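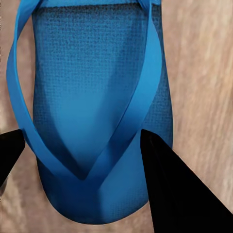 From: Concetta Morelli
To: Aswood parents list
Subject: Re: Dropping the second nap

Thanks to those who wrote back about naps. Ours is 14 months and we have been on one nap for most of August. A few notes in case they help anyone.

We moved it later by 15 minutes every few days until it started at half past twelve. She now sleeps roughly 90 minutes. The first week was hard going and she was in a foul mood by four, so tea went forward to quarter to five and bedtime to half past six. Bedtime is back at seven now. If she drops off in the car before ten, I let her have a short sleep and still put her down after lunch.

We did try going back to two naps when she had a cold. It took three days to undo.

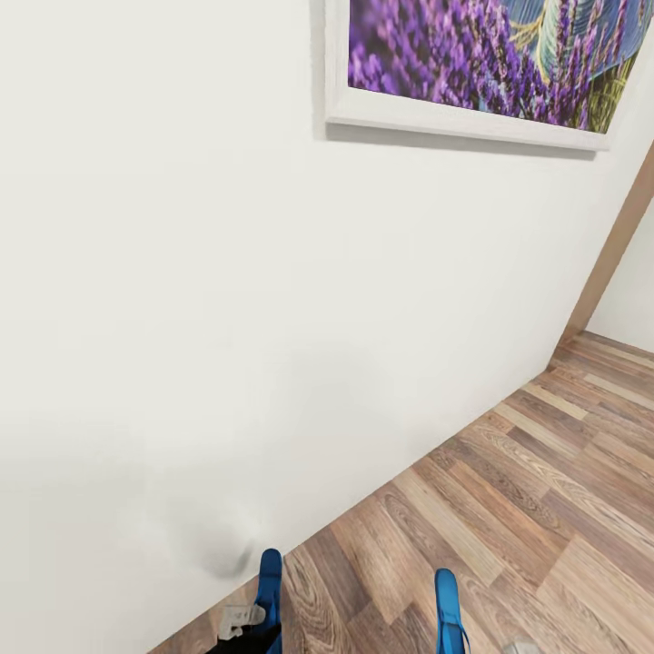 Nomvula Mnguni wrote:

> Does the early bedtime not mean an early start? Ours is up at
> five whatever we do, and if I put him down before seven I
> worry it will be half past four. He has 40 minutes in the
> morning and then fights the afternoon one. Nursery want him on
> one nap when he moves up a room.

It didn't for us. She woke at ten to six on two mornings and was otherwise the same as before. I would ask nursery what time their nap is and aim for that at home. Ours is straight after lunch and they will not shift it.

If he is only having 40 minutes in the morning, you could try cutting that one to 20 before you drop it. The afternoon one got easier for us once we did that.

I still have the blackout blind going spare if anyone wants it. It fits a window up to 90 cm wide and one sucker is missing.

Concetta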